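March, evening, Stindham shop

Gripper sim for the bench arm, continued. Léonie rebuilt the scene file last night, so I started from her copy and left mine alone. Hers has the shadows on, which slows things down on the old desktop but makes it easier to judge how far the fingers are from the part.

Changed today:
Time step back to 2 ms. At 5 the fingers jittered as soon as they closed on anything.
Solver iterations up to 500. Overkill, will bring it down later.
Finger mesh replaced with the version from the Drosteo folder. The old one had a flipped normal on the inside face and contacts went straight through it.

The red part still loads as 1,647 triangles, too many for collision. Valentin says use a convex hull and forget the small tips on the rim, we never grab it there. I agree for now. Keep the full mesh for display only.

Wrist camera is mounted in the model the way we plan to bolt it on the real arm, looking out along the fingers. I had the offset wrong by a sign at first and spent an hour looking at the inside of the wrist body. Offset now lives in the config under "onu_cam", please don't put it back in the script.

Checked the view with the fingers together and the red part ahead of them.
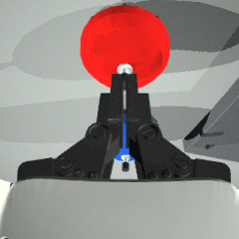
Linkage angles agree with the numbers on Valentin's drawing, so the joint limits can stay as they are. Friction on the fingertips is still a guess. I want to measure it with the spring scale and a scrap of the pad rubber before anyone tunes the grip force.

Open:
Rename the joints. Two of them are both called "link_l" and the loader only keeps the last.
Order screws from Warholm for the real base, M3, the short ones.
Léonie to try the hull version on her laptop and write down the step rate.

Stopped at 10:40. Scene saved in the shared folder, previous one kept next to it with "old" on the end.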